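Section 2: Setting up the Jevero sheet-feed scanner for the first time

I wrote this part of the guide after setting up my own Jevero in November, so it follows the order I wish I'd done things in. The factory leaflet starts with the software. I'd leave the software until the scanner is sitting where it's going to live, with its tray open and nothing stacked on top of it (mine had a cookbook on it for a whole day).

What you should have out of the box: the scanner, the power brick, the USB cable, the fold-out exit tray and a cleaning cloth in a little bag. Keep the bag. The cloth picks up dust like you wouldn't believe if it's left in a drawer.

Placing the scanner

1. Pick a flat spot with enough room in front for the exit tray to fold all the way down. Measure with the tray open!

2. Peel off the blue tape. There's a strip on the lid, one on the tray hinge and a sneaky one inside, across the rollers. Open the lid and pull that one straight toward you.

3. Close the lid until it clicks on both sides. If only one side clicks, open it and try again.

4. Plug in the power brick first, then the USB cable. The light on the front blinks orange for a bit and then goes solid white.

Caution: Don't run a page through with the tape still on the rollers. I did, and I spent the evening picking blue fuzz out with tweezers.

Getting your pages ready

Most of the trouble people write to me about comes from the paper, so please don't skip this bit. Old handouts, class notes, printed articles, letters that have lived in a folder for years — they all need a quick once-over before they go in.

5. Take out every staple and paper clip. Run your thumb along the top edge to check for the ones you missed.

6. Fan the stack, tap it square on the table and fan it again.

7. Put torn, curled or odd-shaped sheets in their own pile. They go in one at a time, best edge first, and I'd use a clear carrier sleeve for anything you care about.

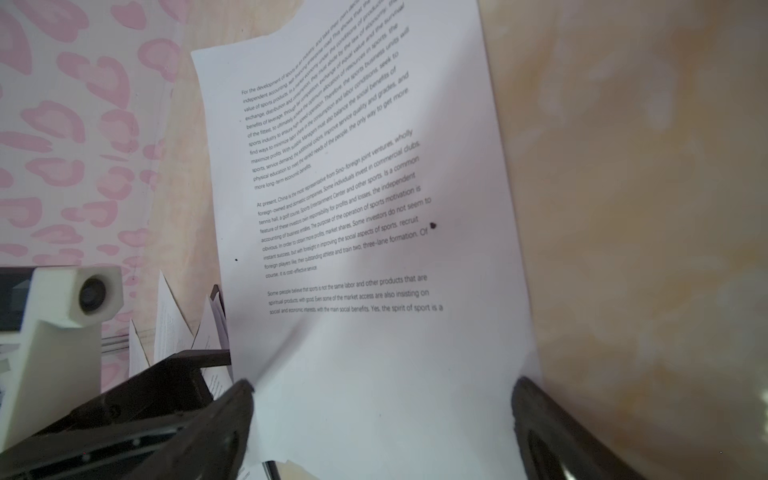
8. Load your good pile face down, top edge first, and slide the guides in until they just touch the paper. Snug is fine. Tight makes the pages bow in the middle and you'll get wavy lines of text.

Note: The tray takes 27 sheets of ordinary printer paper. I know the leaflet talks about thicker stacks, but that was for the older model with the deeper tray.

Installing Udano

Udano is the program that turns your pages into files you can search. You'll find the download code on the card under the foam.

9. Install Udano with the scanner switched on, and say yes when it asks to find your device.

10. Type in the pairing code. Every unit leaves the factory with the same one, 3656, and you can change it later under Device, then Security.

11. Set the resolution to 300 dpi. Higher settings make huge files and plain text doesn't look any better for it (photos are another story, see Section 4).

12. Turn on "Straighten pages." It's off to begin with and I have no idea why.

13. Scan one page and read the result on screen, all the way down to the last line. If words at the edges are missing, move the guides and scan it again before you start on the rest.

Note: If your pages are in more than one language, add each language under Text before you scan. Hye-jin Son, who tested this guide for me with a mix of Korean and English papers, got a lot of nonsense characters until she did that.

If a page jams

14. Switch the scanner off. Open the lid and ease the sheet out toward you with both hands.

15. Close the lid, switch back on and press the front button for 2 seconds to clear the error light.

Caution: Never pull a jammed page out from the back. The rear roller only turns one way and you can strip the gear. A replacement gear comes from Rathore, under part number JR-R, and the shipping costs more than the part.

Once your first stack has gone through cleanly, go on to Section 3 for naming files and setting up folders.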